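首页 > 家纺 > 床品 > 被套 > 胡萝卜印花被套(黄色)

Estis 胡萝卜印花被套,黄色

商品编号 657。写这一页的是 Kristine Aquino,Sulldale 店里负责床品试用的人。厂家的宣传册我读过,里面说这款被套“免熨”“三年如新”。前一句我不同意,后一句我没法验证,所以两句都没有抄过来。

先说花色。黄底,印卡通胡萝卜和花朵,胡萝卜是橙色的,叶子偏蓝灰。厂家把它归在儿童系列,可买的大人不少。喜欢素净卧室的人请直接看别的款,这个黄铺开以后面积很大,配什么窗帘都不会低调。

再说皱。它会皱,而且皱得明显。厂家说抖一抖就平,我抖过,折痕还在。每天早上要把床铺得像酒店的人,买回去多半会生气。床上常年堆着袜子和没叠的衣服的人倒不必太担心,深蓝、灰色的东西扔在黄底上很好找,收衣服时少翻几遍。

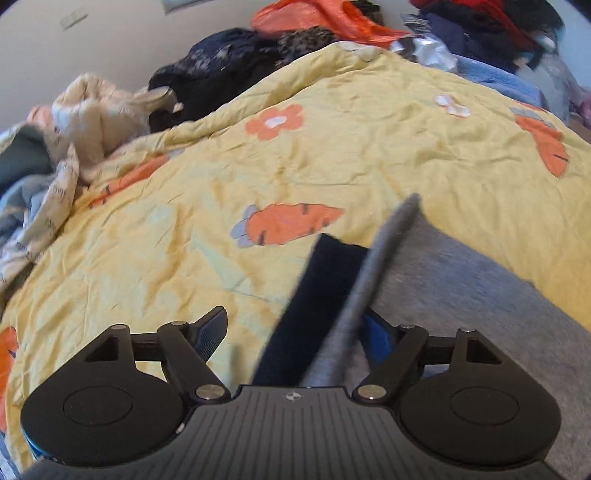

尺寸与洗涤

只有单人和双人两种,没有加大。双人款四角有系带,带子偏短,被芯厚的话系起来费劲。开口用纽扣,我宁可要拉链,厂家说拉链硌人,这一点见仁见智。

第一次请单独洗。颜色会不会掉,标签上写“不掉色”,我试洗的那条水是清的,但只试了一条,不敢替整批货打包票。翻面洗,低温,不要漂白。烘干机能不用就不用。

价格与退换

双人款到八月底前减 100,之后恢复原价。宣传册上“已售 3000 套”的数字我们没有核对过,请不要拿它当理由下单。

收到后 11 天内可退,未下水、吊牌在。下过水的只换不退,并且要确实是缝线或印花的问题。嫌皱不算质量问题,上面已经写得够清楚了。

枕套另卖,同花色。Pascual 仓库的 Nestor Umali 提醒,枕套和被套不是同一批染的,黄色可能略有深浅,介意的话先来店里比一比。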